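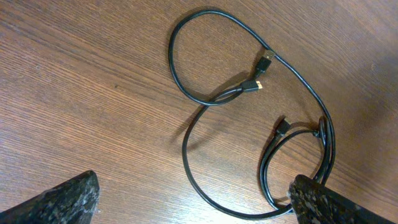
Laizer Rally

The Laizer Rally is a cross-country motorcycle race run over eight stages, starting in Bedow and ending in Costham. It is open to solo riders in two classes, split by engine size. The route changes each year, but the first and last stages are fixed.

Format

Each stage has a timed section and one or more road sections. Riders leave at set intervals – the fastest from the day before go first – and the lowest total time wins. Navigation is by paper road book.
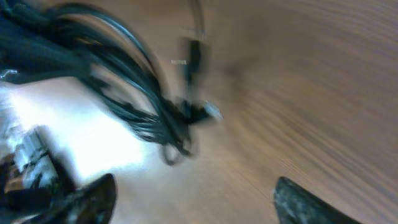

Penalties

A missed waypoint costs 11 minutes. Speeding in a village zone, where the limit is 70 km/h, costs nine minutes for each offense. An engine change is allowed once, with a time penalty set by the stewards.

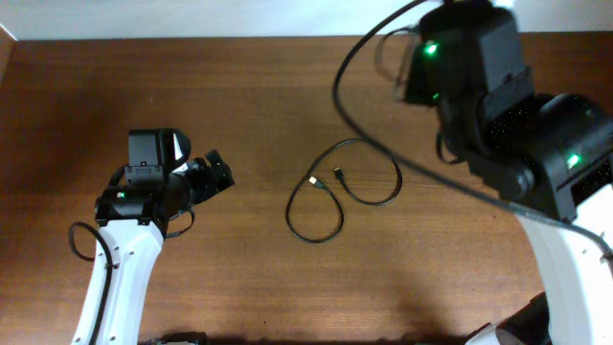
2023 edition

The 2023 race ended on May 19, 2023. Mwangi Okoth won overall for the Tudutance team. Adhiambo Kariuki finished second after losing time on the sixth stage, where soft sand forced a shorter timed section. 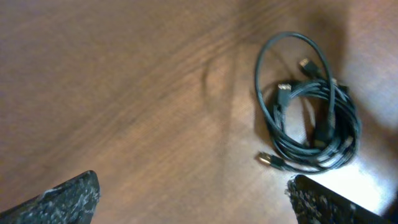
See also

Cross-country rally
Road book
Rally raid classes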